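**Medov adjustable bed riser set**
Stock code: Skustora 166

The Medov riser set lifts a bed, sofa or desk with straight legs so there is usable storage space underneath. Each pack has 2 pairs of risers, felt base pads and a printed fitting guide. The colour is charcoal only. The grey version has been discontinued.

The risers stack, so you can start with one layer and add another pack later. The cup on top takes a square or round leg up to 46 mm across. Measure at the widest point of the leg, including any glide or cap.
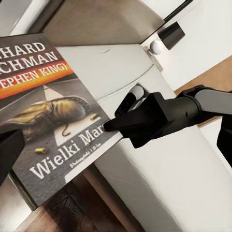
Castors must come off before fitting. If the bed has a centre support leg, it needs a riser as well, and singles can be ordered from the Bidmont counter.

**Specifications**

- Lift per layer: 200 mm
- Maximum leg width: 46 mm
- Maximum layers: 2
- Material: moulded polypropylene
- Base: removable felt pad
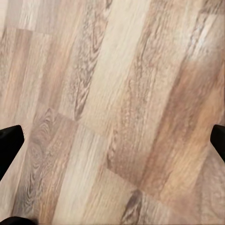

Felt pads are fine on timber, laminate and vinyl. On carpet, peel them off and let the base sit flat. Replacement pads are sold in the Kennedy store and online. Don't drag furniture while it is on the risers. Lift it clear, move the risers, then set it down again.

They don't suit beds that stand on a full-width plinth or on legs that splay outward. For those, ask Leonardo Ferri in the workshop about a fixed timber base made to measure.

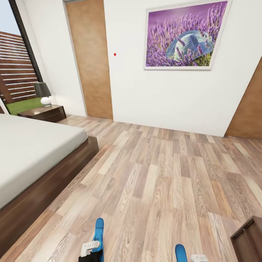 *Platform bed with dark brown frame and matching-tone nightstand.*

**Orders and returns**

Unused sets can be returned in the original carton. Trade enquiries go to Gordon Dufour at Bidmont. Prices were last updated 1 November 2020.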